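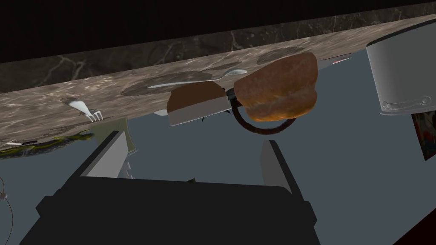

Figure 3. A marble countertop in a computer-rendered interior.

4.2 Surface material and the asking price

Claims that a stone countertop adds to the selling price of a home are common in the trade literature and rarely tested. The usual evidence is a comparison of mean prices between homes listed with stone and homes listed without it, and on that basis the Clallbridge listings show a large gap in favor of stone. We do not think the gap means much. Stone is found in bigger kitchens, in newer buildings and on streets where everything costs more. There is also the matter of how the material reaches the buyer in the first place. A growing share of listings show rendered interiors, and a marble countertop such as the one in Figure 3 takes no more effort to render than a laminate one. A seller who pays for renderings can have marble on the screen well before anyone has paid for marble in the kitchen.

To see how much of the gap survives, we matched listings by floor area, year of construction and street segment, using the 2,000 records kept from the Clallbridge register after cleaning (Section 3). Matching removes most of the difference. What remains is small, and its sign changes when kitchens refitted shortly before sale are dropped. The Balonura records, which are thinner, show the same pattern with wider error bars. We would not build advice to homeowners on either set.

Gaillard's showroom survey is often cited against this reading. It reports that 53 percent of visitors ranked the countertop as the feature they noticed first. We have no reason to doubt the number, but noticing a surface and paying for it are different acts, and the survey asked only about the first. Its respondents were also people who had chosen to spend an afternoon in a kitchen showroom — hardly a cross-section of home buyers.

A more serious objection is that our coding of materials is too coarse. The register has a single entry for "stone," which covers marble, granite and, in older records, some engineered products sold under the Stala name. If buyers value marble and are indifferent to the rest, pooling them would hide a real effect. We recoded 46 listings by hand from the agents' written descriptions and found the terms used so loosely that we gave up on a finer scheme. "Marble" and "marble-style" appeared in separate paragraphs of the same listing more than once. Any study that reports separate premiums for marble and granite from text of this kind should say how the two were told apart, and most do not.

We therefore keep the coarse category in the models that follow and treat its coefficient as an upper bound. Appendix B gives the results with the refitted kitchens left out.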